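Ticket 104 – Dornura widget goes blank after phone restart
Status: open, waiting on reporter
Component: home screen widgets / Julus icon pack

Tuesday, 7:40 am
Clock + weather widget loads fine when I place it. Restart phone, widget is a gray box with the word Loading. Stays like that. Tap does nothing. Have to delete it and add again, then I lose my colors and the custom font. Launcher is Clornton, latest from the store. Battery saver off.

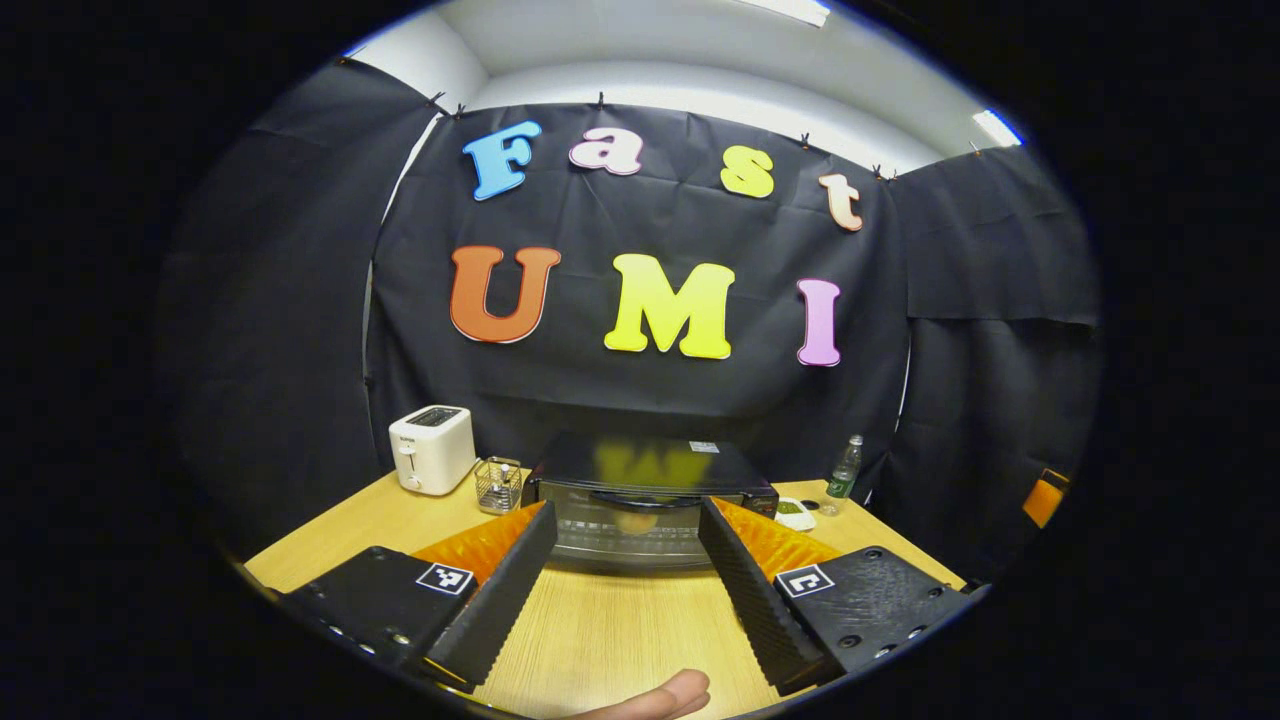

Second widget (plain battery bar, no icons) survives the restart every time. So not all widgets, just the one that pulls the weather icons.

8:15 am
Tried so far:
– cleared Dornura cache, no change
– turned off battery optimization for both apps, no change
– moved widget to page 2, no change
– swapped Julus icons for the stock set – works!! came back after restart with colors and all
– put Julus back, gray box agian

Reply from support
Thanks, useful. Is the icon pack on the SD card or internal storage? Widgets get drawn before the card is mounted on some phones. Also please send the skin file, export it from the editor menu.
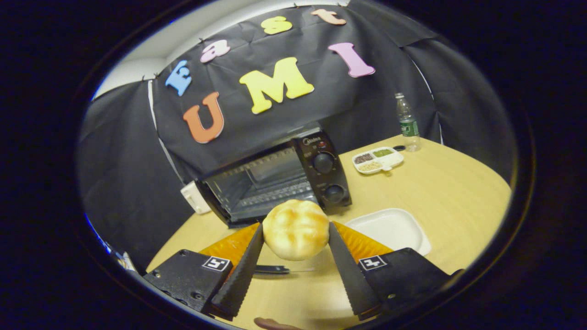

9:05 am
SD card. Didn't know that mattered. Moved Julus to internal, restarted 9 times, blank on 2 of them. Better but not fixed. Both times the weather location was set to Ndung'u (my saved one) and not auto. Might be nothing.

Skin file attached. Font is inside the zip, weather refresh set to hourly.

Reply from support
Got the file, opens ok here. Looks like a seperate problem with saved locations, the apostrophe in the name may be tripping the parser at startup. Rename it without the apostrophe and restart a few more times. Leave Julus on internal for now.

9:30 am
Renamed. Four restarts, no gray box yet. Will keep going tonight and post back, pls leave ticket open.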